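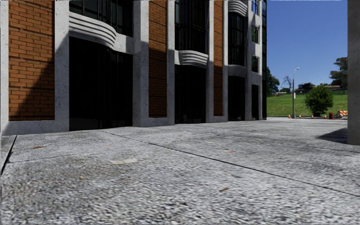 Image credit: Aurora Marinho

Guerreiro 300 index

The Guerreiro 300 is a stock market index that follows the share prices of mid-sized companies listed on the Clurum exchange. It was designed by Su-chen Tu and Graça Neves, and it has become a favorite of small investors, who love how easy it is to work out by hand.

Method

Each company is weighted by the value of its freely traded shares, and no single name may make up more than 2 percent of the total. That cap is the most striking feature of the index - a runaway stock simply can't drag the whole thing along with it! Members are reviewed every November. A company that is bought out or delisted between reviews is not replaced until the next one, so the list often runs short; it stood at 293 names on 03/02/2018.

History

The index opened with a base value of 3000, an unusually high starting point that Tu chose so that small daily moves would show up in whole points. Early critics, among them the analyst Deolinda Sampaio, felt the cap punished success. Neves answered with a wonderfully clear paper on spreading risk, still read by students today.

Related products

The Gomow fund tracks the index directly. Drodus publishes a version with dividends reinvested, which tends to pull ahead of the price index over long periods.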